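Chapter 3
Gathering Examples by Hand

Suppose you want a robot arm to plug in a network cable. You could try to write down every motion, and you would soon have pages of rules and a cable that bends the wrong way anyway! The other road is to show the arm what to do, many times over, and save each try. One saved try is called an episode. This chapter is about collecting good ones, and it is my favorite part of the whole subject.

Our running case is the Trurkero set, 2794 episodes of cable work at a small network rack. An episode pairs what the cameras recorded with how the arm and fingers moved, moment by moment. 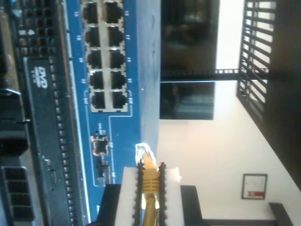

Figure 3.1 Yellow cable held in the gripper, connector pointing toward the panel.

Notice how little room there is between one port and the next. A learner needs starts from the left, starts from the right, good grips and clumsy ones. If all your episodes begin from the same pose, the arm will learn that pose beautifully and very little else.

Then there is the cable itself, which rarely lies the same way twice (wonderful for variety, hard on your patience). 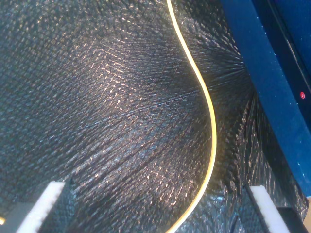 Figure 3.2 Open fingers with the cable lying between them on a black sheet.

Before recording, write down where the rack stands, what covers the table and how the arm is placed. Section 3.2 gives a form for this. Keep it with the episodes, and fill in a new one whenever something moves.
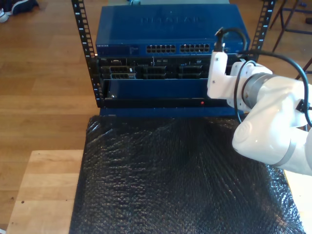
Graziella Rinaldi remarked, on reading a draft of this chapter, that she would keep the failed tries too, in a folder of their own, and that 395 of hers had taught her more about labeling than the clean ones did. We take up her suggestion in Section 3.4.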